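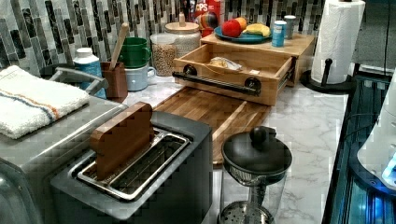

Countertop riser with drawer, mugs, storage jars and utensil crock.

Print this page | E-mail this page

Flistari Kitchen Counter Collection: README

Summary

The Flistari Kitchen Counter Collection is a set of 684 photographs of household countertops and the articles kept on them. It was prepared by the Janditz Household Studies Office for research on domestic storage and on the arrangement of food, dishes and utensils in daily use. This file covers the contents of the collection, the labeling rules and the conditions of use.

Contents

The photographs come from 59 kitchens and are sorted into 11 folders by main storage type. Riser shelves with a built-in drawer are filed under `riser_drawer`, whether the drawer is open or closed. Freestanding crocks and jars do not have a folder of their own and are recorded in the label file.

Labeling rules

Each article receives one label in everyday words, such as "mug," "cutting board" or "plate." The following points apply:

- Stacked mugs are labeled one by one, with the field `stacked` set to yes.
- Fruit on a plate is labeled by kind where the kind is plain. Otherwise the label is "fruit." An orange-yellow fruit behind an apple, for instance, is entered as "fruit."
- Dry goods in glass jars are labeled "dry goods" unless the jar bears a readable name. Color alone does not settle whether the contents are oats or another grain.
- Bread in a clear bag inside a drawer takes two labels, "bread" and "bag," with the location "drawer."
- A towel folded over an appliance is given the location "on appliance."
- Partly legible packaging is transcribed only as far as it can be read. The red cereal box is entered as "CPS."

Review

Labels were assigned by Neelam Vishwakarma and Nathalie Arsenault and checked by Hélène Ouellet. Cases on which the two labelers differed are marked `disputed` and have been kept.

Known limits

Nearly 4 in every 11 photographs show stone or stone-look counters, and laminate is poorly represented. Objects whose use could not be determined, including small balls and similar items, are labeled by shape. Measurements are not provided.

Conditions of use

The collection may be used for teaching and noncommercial research. Requests for other uses should be sent in writing to Sylvie McKinnon at the Janditz office.

Print | E-mail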